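Plalach Help > Mobile manipulators > Setup and maintenance

Wrist camera calibration drifts after gripper swap, kitchen cell

Posted by kuletthorpe_lab

We run one Tiltar arm on a mobile base in a staff kitchenette. The task is unloading a dishwasher and putting cups on the counter. In October I replaced the gripper and refitted the wrist camera. Hand-eye calibration passes in the morning, then by 4 p.m. the grasp point is off by several millimeters, always the same direction. Firmware is current. I have re-run the calibration 23 times with the board at different heights and the residual is fine each time.

Wrist camera view from this afternoon:

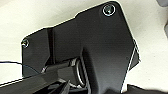

The offset is toward the cable side of the wrist and does not change with payload. I tightened what I could reach without removing the gripper. I have not touched the two screws near opposite ends of the plate's upper edge, as I was not sure whether they hold anything that matters for calibration. The manual shows an older bracket. Do these need to come out, and is there a torque value?

Second issue, maybe related. The error is worse when the arm reaches down to the lower rack than when it works over the counter.

Posted by pace_integrator

Same direction every time means something mechanical is creeping. Recalibrating only hides it. Do this in order:

Power down and lock the arm.
Put a paint-pen witness mark across each screw head and the metal next to it.
Run 40 cycles of the normal task.
Check the marks. If a line is broken, that screw is moving.
If the lines are intact, push the camera housing sideways by hand and watch the live image. Any shift that does not spring back is the bracket.

Do not use a torque value from the old manual on a bracket it does not show. Get the number from whoever supplied the part. Medium-strength threadlocker, not the permanent kind – you will want that bracket off again. Also check that the cable has slack at full wrist rotation. A tight cable can pull a camera over a little at a time.

Posted by basejoint22

Did you try rebooting the base? Ours did something like this and it went away.

Posted by toolflange

Agree with the witness marks. On the second issue, look at where the base parks before you blame the wrist again. Layout from the head camera, for anyone else following:
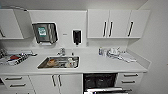
Base position error looks like wrist error if you only measure at the gripper. Park, touch off on a fixed feature, drive away, come back, touch off again. I would use a corner of the sink, as it is set into the counter and will not move. Do not use the pulled-out dishwasher rack as a reference, because a rack on rollers never stops in the same place twice. If the sink repeats and the rack does not, localize the rack separately every time it is pulled out and leave the hand-eye transform alone.

Log both numbers. We kept ours for 1,000 cycles and the base turned out to be the larger share of the error. The wrist share was constant once the bracket was locked down.

Posted by kuletthorpe_lab

Marks are on, cycles running now. Cable was tighter than I would like at full rotation, so I moved the clip back. Reboot made no difference. Will post the touch-off numbers when I have both sets.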